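Thread: Training grasp policies on random objects instead of task objects

geslow_mk
Has anyone reproduced the clutter randomization result from the Ovham group? They train a pick policy in simulation with objects that have nothing to do with the task, on a normal kitchen counter, and say it transfers better than training on kitchen items only. We ran 400 episodes per setting and saw almost no difference.

Cosmin Ghiță
We saw a difference, but only after we stopped scoring per object. With kitchen items only, the policy learned where things usually sit. With odd shapes it had to look at the object. Success on unseen items went up 8 points for us.

tworail
8 points over how many objects? If your unseen set is small that could be two easy ones.

Cosmin Ghiță
Fair question. 1496 trials in total, seven unseen objects. So yes, the object count is low. The renders below are from the mixed set, one external view and one with the gripper at close range.
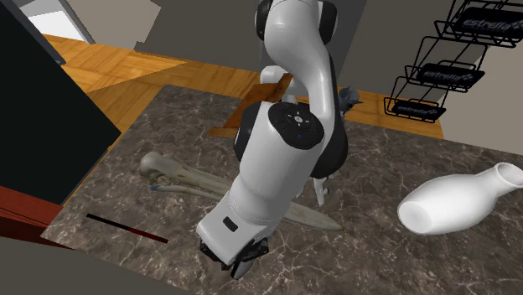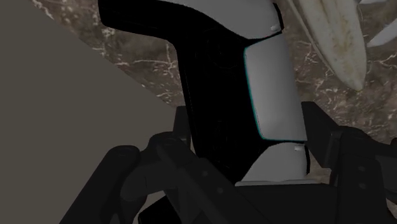 geslow_mk
What counts as a success in your runs?

Cosmin Ghiță
The object has to be lifted clear of the counter and stay in the fingers while the arm holds still. A lift that slips during the hold is scored as a failure.

Fumiko Hosoda
I don't agree that shape is what does it. A long bird skull next to a vase on its side also changes how much of the counter is free and how much the arm hides from the outside view. You changed shape and occlusion in one go. We split those two in January on our Furtună setup – same layouts, swapped meshes – and most of the gain came from occlusion.

tworail
That matches what I would expect. Did you keep the lighting fixed?

Fumiko Hosoda
Fixed in the first batch, random in the second. Random lighting hurt early training and made little difference by the end. Dark objects stayed the worst group in both.

Cosmin Ghiță
Dark ones are bad here too. Glossy black against a dark gripper gives the wrist view very little to work with. I still think shape matters though. Our occlusion was similar between the two sets, or at least I thought so. I never measured it.

Fumiko Hosoda
Then measure it before the next run. Visible pixels per object over total pixels, logged at episode start. It is cheap.

geslow_mk
I can add that to the Ernum scripts and rerun our 400. Will post the split by object, including the ones that fail.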